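Ukau Tagged Props
Data card, August 2019

Summary

Ukau is a small set of plain white tabletop props with printed square tags, together with the print files, tag sheets and still pictures that go with them. It is maintained by Ziltley. The props are meant for testing how well a tag reader finds the position of a simple object on a table. Anyone with a printer and some patience should be able to make the same pieces.

Contents

props/ holds the print files, one folder per piece
tags/ holds the tag sheets as PDF, ready to print on A4
stills/ holds 600 pictures
notes.txt lists known faults and the sizes we measured after printing

There are 11 pieces in the full set. Names in the folders are the ones we use among ourselves, so the cup is "cup" and the piece with the ball on top is "pawn". Please keep these names if you send us corrections.

Making the pieces

Print in white, matt if you can get it. Glossy filament gives bright spots that spoil the tag edges. Sand the places where a tag will sit and wipe off the dust before gluing.

Print the tag sheets at 100%. Many printers shrink the page to fit by default, so check the ruler at the bottom of the sheet, which should measure 60 mm. Cut each tag with its white margin left on. A tag trimmed to the edge of the black will often be missed.

Use a glue stick, not spray. Leave the pieces for 24 hours before handling them. Sison, our earlier set, used sticky labels and the corners lifted within weeks.

Two stills from the set

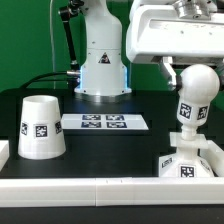
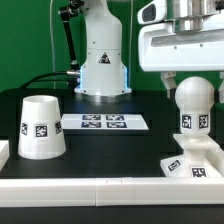

Tags on upright pieces go on more than one side. A single tag is enough only if the piece always faces the same way, and we do not assume that. As it turns, one tag swings out of sight and the next takes over, and between the two there is a range of angles where both are seen at a slant. The neck of the pawn in the second picture carries one tag on its front left and one on its front right, and this is the pose we suggest trying first when checking a new reader. The cup is harder, as its sides slope. Its tags belong on the lower band, and in the first picture it stands with the wider rim down.

Known faults

The file for the pawn base has a thin wall on one side. It prints, but slowly.
Tag sheet 3 was replaced in May. If yours has no ruler, download it again.

Licence

Free to use and change, with credit to Ziltley. The tag patterns come from the Festska sheet generator and have their own terms, given in tags/LICENCE.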